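Long one, sorry. A guy from a duct cleaning outfit came to my house in October and I have been stewing over the quote ever since. 1/

The deal was a whole-house air duct cleaning at a teaser price, which I only booked because my neighbor Wendy Penrose swears her sinuses cleared up after hers. Wendy also bought a new mattress that month. 2/

The outfit is called Treltitz. Their guy was in the house 7 minutes before he told me I had "elevated particulates." I asked elevated compared to what. He said compared to clean. 3/

Then the quote. $1,381. The coupon was for $300. The difference was something called a Notent fog treatment, a "seal coat," and a fee for each return vent over two. 4/

I have six return vents. I counted them after he left because he had me down for eight. 5/

So what is in the fog? He didn't know. Could he send me the label? He'd ask the office. The office (Hayley Greenwood, perfectly pleasant) sent me a brochure with a picture of a baby on it. 6/

I don't think duct cleaning is always a scam. If mice have been living in there, or you just had drywall sanded with the system running, fine, get it cleaned. I would. 7/

But "your house is dusty, so your ducts are the problem" needs a bit more than a guy with a flashlight. Dust comes in on shoes. It comes off the couch. It comes off the dog, and I have two dogs. 8/

Also he showed me a phone video of a filthy duct. I asked which vent. Long pause. My ducts are bare metal. The one in the video had a liner. 9/

Second opinion: Wayne Goodall, who put in my furnace. He took the blower door off, looked, changed the filter, and pointed out a gap in the filter slot I could put a finger through. Taped it. Charged me for the filter. 10/

Am I 100% sure that was the dust? No. It's been a few weeks and the shelves look better to me, but I'm also the person who wants them to look better, so take that for what it's worth. 11/

Somebody will ask about the Kozma purifier. I borrowed one from Agnes MacLeish. It has a light that goes from red to blue. It went blue before I'd plugged in the second dog's heating pad, so I have questions about the light. 12/

If you do call one of these places, get the price in writing for the whole house, vents counted, before anybody unloads a hose. Ask for the product label on anything they want to spray. The label, with the ingredients. A brochure won't do. 13/

And ask what they'd expect to find if your ducts were fine. I asked. He said he'd never seen any that were. Almost twenty years in the trade, apparently, and not one. 14/

Anyway, Treltitz called again this morning. The fog is now half off. 15/
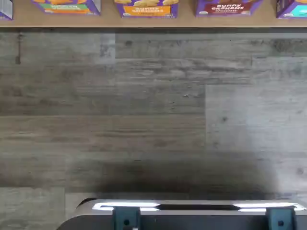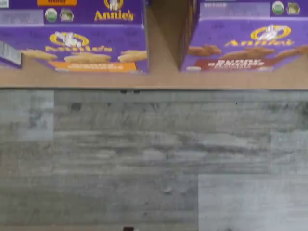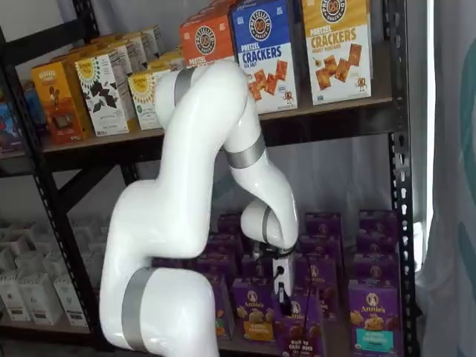
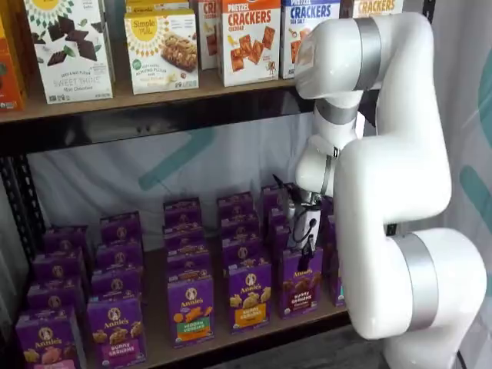 Boxed snacks on the shelf, all four pics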